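3.2 Where the damp gets in, and where people think it gets in

I should say at the start of this section that I went into the Gurstead houses fairly sure of what I'd find. I grew up in a cold terrace, I've scrubbed mould off more bathroom ceilings than I care to remember, and I thought I knew the usual suspects: a cracked gutter, a missing slate, somebody drying towels on every radiator in the place. All of those did turn up. What I hadn't expected was how often the people living in a house and the meter in my hand would disagree about which room was the bad one.

We visited 96 homes on the estate, all built to the same pattern, with solid floors downstairs and a single chimney breast that most households have had blocked up. In each home I asked the same opening question (which room would you say is the dampest?) before I took any readings at all. I then took readings in every room, at skirting height and again at shoulder height, with the heating left however the household normally had it. I didn't ask anyone to tidy up or move furniture for me, although plenty of people very kindly did, and one couple had shifted a whole wardrobe before I'd got my coat off.

In 70 of the homes the answer was the bathroom. It's easy to see why! You can watch a bathroom get wet. The mirror steams up, the paint peels over the shower, and there's that smell when you open the door in the morning. But bathrooms on the estate mostly have a fan or a window that opens, and the walls themselves gave fairly ordinary readings once the morning rush was over. The higher figures kept coming from the back bedroom and from the corner of the front room behind the sofa, both of them places where the air hardly moves and where people don't tend to look.

This part of the discussion is about plain painted walls and the low strip of wall just above the skirting.

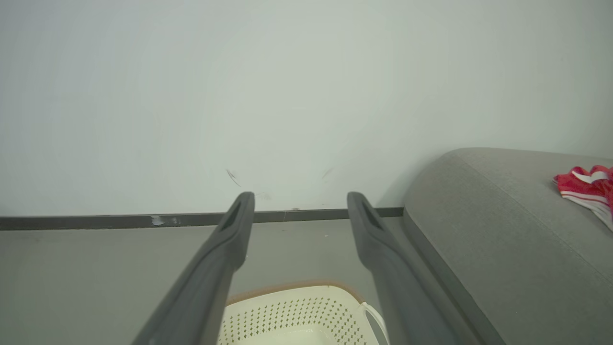

Figure 4. Pale wall and skirting.

The trouble with paint is that it hides such a lot. A fresh coat of emulsion will sit quite happily over a damp patch for a good few months, and several households told me they repaint every spring as a matter of course, usually in April when the windows can be left open. I'd ask when a wall had last been done and get a shrug, or a long story about a tin of magnolia left over from the hall. So I gave up on trying to judge walls by eye quite early on and relied on the readings, with a note of anything the household could tell me about the decorating.

Height mattered more than I'd allowed for. In the front rooms the skirting readings were nearly always higher than the shoulder ones, and the gap was widest on outside walls. Upstairs the pattern went muddled. Some back bedrooms were worse at the top of the wall, where it meets the ceiling, and I'm fairly confident that comes down to patchy loft insulation pushed back from the eaves. I only got into a handful of lofts, though, so I'd rather leave that as a hunch until the second round of visits.

A word on the comparison estate. Wuvard was built to a similar plan but has suspended timber floors, and I'd hoped it would give us a nice clean contrast. It didn't quite. The front rooms were drier low down, as you'd expect with air moving under the boards, but the back bedrooms were every bit as bad as the Gurstead ones. People there blamed the bathroom too — almost to a household — and were just as surprised when I showed them the numbers.

There's one more thing I want to put on record, because it affects how the tables in the next section should be read. A few households had moved their bed or sofa away from an outside wall before I arrived, some of them on the advice of a neighbour I'd already visited. Word gets round. I've kept those homes in, marked with a dagger, and readers who'd like to leave them out can do so without changing the order of the rooms. The front room corner comes down slightly and the back bedroom stays where it was, at the top.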